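Re: Cutting a green bottle down to a tumbler

zekex80
Score line at 120 mm or lower? Want it to hold pens without tipping.

Premard
Lower. Tall ones go over if you sneeze. Then 80 grit, then 200.

yule_t
Disagree, leave it whole. It's a vase. You own one flower, surely.

zekex80
I own zero flowers. Mine's like the green one here, threads on the neck, next to a brown plastic cup.

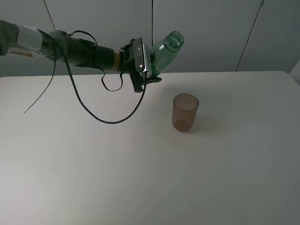
Reply #6
Premard
Cut it. The cup can retire.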